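Filed under: Home Office > Desks & Tables > Long-term reviews

The Codik sit-stand desk, four months on

I bought the Codik in September, after my physio told me (for the third time) that a kitchen chair and a fold-up card table weren't a workplace. I'd been putting it off for ages. Desks are boring to shop for and expensive to get wrong, and I'd already sent one back, a Heno thing with a drawer that wouldn't open if you had knees.

So, the Codik. I paid £453 with delivery, which made me wince, and then it turned up in two boxes on different days. The legs came first. I had a pair of very heavy metal legs leaning against the radiator for most of a week and I walked into them twice in the dark. When the top finally arrived the driver from Sirnwood did at least carry it up to the landing, so I've forgiven them. Mostly!

Putting it together is a two-person job whatever the leaflet claims. I did the frame alone, fine, a couple of hours with the radio on, but flipping the whole lot over once the top is screwed down is another matter. I had to get my neighbour in. The instructions are all drawings, and step 13 shows the crossbar the wrong way round, or I read it the wrong way round, and we had the whole thing in bits again before we spotted it. Use your own hex key as well. The one in the bag is made of cheese.

Now the good stuff. The motor is quiet, quieter than my kettle by a mile, and it goes up smoothly enough that I've left a full mug of tea on it (don't tell Codik). There are four memory buttons. I use two. The lowest setting is properly low, and I'm not tall, so it's the first desk I've had where my feet are flat on the floor and my shoulders aren't up round my ears. By November my neck had stopped clicking when I looked left, and I'd got so used to the clicking that I missed it for a day or two.

The top is 146 cm wide, and I'd go for that over the smaller one if you've got the wall. I dithered because my box room is tiny, but you get used to squeezing past, and you never get used to having nowhere to put a plate.

Then there's the question of colour. I'd had years of brown and grey and I wanted something cheerful, so I've gone a bit mad for blue surfaces, and I stand by it. Blue wakes a room up on a dark morning. It also makes every other colour look brighter, which is dangerous if you're the sort of person who then starts buying accessories to match.
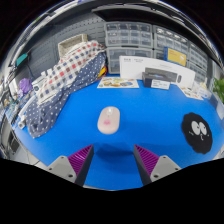 Pale pink on blue: I regret nothing.

Crumbs do show up on a strong colour, I'll give the beige people that. So does dust, when the sun's low. I give mine a wipe with a damp cloth on a Friday and it takes no time at all. I had one scare with a biro that leaked, and a bit of washing-up liquid sorted it out, though I was scrubbing for a while and said some words.

What I don't like: the cable tray. It's a sad little net thing held on with sticky pads, and the pads gave up in the first warm week. Everything dropped at once, plugs and all, in the middle of a call with my manager. I've since bought the Ankrah metal tray that screws in underneath, and it's brilliant, but it shouldn't be an extra on a desk at this price.

There's a wobble too. Sitting down, none at all. Standing, at my height, hardly any. But when my brother had a go with it right up at the top he said it was like typing on a boat, and he's right. If you're over six foot, try to find one to lean on before you buy.

And the edge! The front edge is quite square, and if you rest your wrists on it all afternoon you'll end up with a red line. A mat or something soft helps. I've become rather keen on soft things near a desk in general, and on little round mats, which stop mugs leaving rings and look nicer than the old beer mats I was using.

Customer service I've only tried once, about those sticky pads. They answered the next morning and posted me a new set, and the new set fell off as well. Polite people, bad glue.

Do I stand up as much as I said I would? No. It was every hour in the first fortnight, and now it's after lunch and whenever I'm on the phone to the bank. That still beats never. I get less sleepy at three o'clock and I pace about more, and I've noticed I'm shorter on calls when I'm on my feet, so everyone wins.

Four stars out of five. I'd have given it the fifth for a decent cable tray and a rounded front edge. 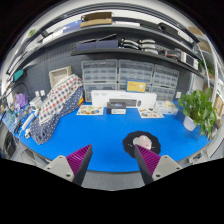 Abdul-Rahman Odoi reckons I've been soft on the wobble, and that four stars is generous for any desk that needs a separate tray before it's finished. He had his Codik for a year and swapped it for one with a crossbar lower down. Fair enough, I've only had the one winter with mine.

Comments (3)

Nii Kpodo
Tue 2 January
Does the motor remember its height if you turn it off at the wall? My old one forgot every single time and I had to hold the down button for ages to reset it.

deskbound_jo
Same trouble with step 13 here!! We put it on backwards and left it. Seems fine so far.

Marrow
I paid £41 for a second-hand pine table and put it on bricks. No memory buttons but the bricks haven't fallen off.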